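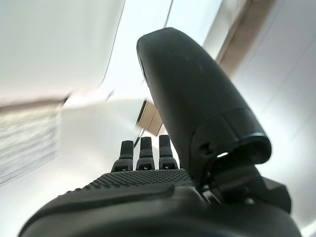 Room 26, morning.

The lease on Room 26 ran to 300 days, and the Homska office wanted it returned as found. The clerk from Sutcliffe began at 6 in the morning with the inventory, form 793, and a pencil.

Walls: pale. The form allowed "white," "cream" and "other." She wrote "other" and moved on.

Light: good. The form asked for a reading at the door and a reading at the far wall. The two figures matched, so she took both again. They matched again – at Jakport the same test had failed in every room on the floor.

Odor: none. Noise: none. Previous tenant: Florkier, freight accounts, left in May. Forwarding address: blank.

The last line read "Items not belonging to the room." She stood with the pencil over it for some time. Then she entered her own name, the hour, and the number of the form, signed at the bottom, and sat down on the floor to wait for the second inspector.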